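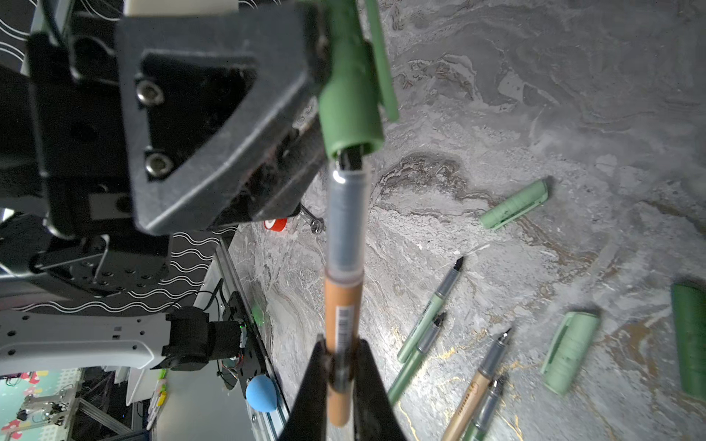

Trirance Forum > Arms and Grippers > Data collection

Pen capping: how many demos before you train?

serrano_bench
Posted: May 13, 2020
I'm recording teleop episodes for putting caps on pens. I have 122 so far, all with the wrist camera. Pens and caps are scattered on the table, and the arm picks one up and fits the cap. The first policy gets the tip to the rim and then stalls. Do I need more data or better data?

mahrous_s
More. We didn't get anything usable on Plultier until we had some 400 episodes. Insertion is slow to learn.

tolerance8
I disagree. What are you throwing out? If your operator pauses at the rim in half the episodes, it will learn to pause. I'd cut those before recording any more.

serrano_bench
I kept everything that ended with the cap on. There are a lot of pauses, yes. With the pen upright between the fingers I can't judge depth well from the wrist view, so I stop and check.

mahrous_s
Don't cut them all. Corrections at the rim are useful. Trim the dead time and keep the motion.

tolerance8
Fine, trimming works too. Also, are you mixing barrel colors? Tan and green pens in the same set?

serrano_bench
Both. Most of the caps are green.

M. Alemayehu
Keep the mix, but hold back 8 episodes of each color for testing. And write down the grip height. Ours drifted between operators and we had to redo a week of work.

serrano_bench
OK. Trimming tonight, then I'll retrain on the same 122 before adding any.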